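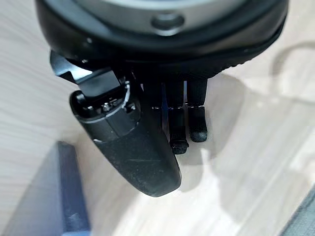 One reply to the August release asked whether lint and dust should have separate labels, as a person tidying a room deals with them differently: dust gets wiped, lint gets picked off or rolled off. We agree, and this version splits them wherever the two can be told apart.

Giketer Dust and Lint Notes
Version 3

What it covers

Giketer is a set of pictures and short written notes on household dusting and tidying. The notes were written in the back room at Sterkilstead over 9 afternoons. They deal with shelves, curtains, cushions, folded cloth and the dark surfaces that show fluff first. Chamoun wrote the label guide and Funis hosts the files.

The room

The room has one window and a carpet that sheds. It was hoovered on the first afternoon and then left until the last. Dusting was done with a dry cotton cloth, except on the window sill, which was done with a damp one. The curtains were shaken outside. Folded cloth was stored on the upper shelves before dusting and brought down again the next day.

Labels

dust: a fine film or small pale specks, with no visible thread
lint: short fibres or fluff
mixed: both, or too small to tell
mark: a scratch, scuff or stain that will not wipe off
clear: looked at closely and nothing found
unsure: poor light, blur or glare

Use mark with care. A streak left by a cloth is not a mark. If you can't decide between mark and dust, put unsure and say why in the notes column.

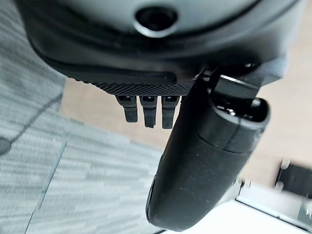

Spread is recorded separately from the label. The values are even, scattered and gathered, and a second column says where most of it lies. Matt black surfaces are the easiest place to learn this. The thick black finger has small specks of lint and dust all over it, more of them along the lower half, so it goes down as mixed, scattered, lower. Don't use gathered unless there is a clear clump or a line along an edge.

Files

notes.csv has one row per surface looked at
labels.txt is the list given above
room.txt has the cleaning log and the times of day
changes.txt lists corrections since version 2

Known problems

Late afternoon light makes the film on pale shelves hard to see, and clear is probably used too often there. Around 21 rows in the curtain notes have a label but no spread value. The cushion notes use fluff in places where the guide says lint. Search for both.

The labels describe how a surface looked. They are no use for measuring how much dust was in the air, or for comparing one cleaning cloth with another.

Corrections

Send the row number and the label you would use. Changes to the label guide go to Chamoun first and are added at the next version.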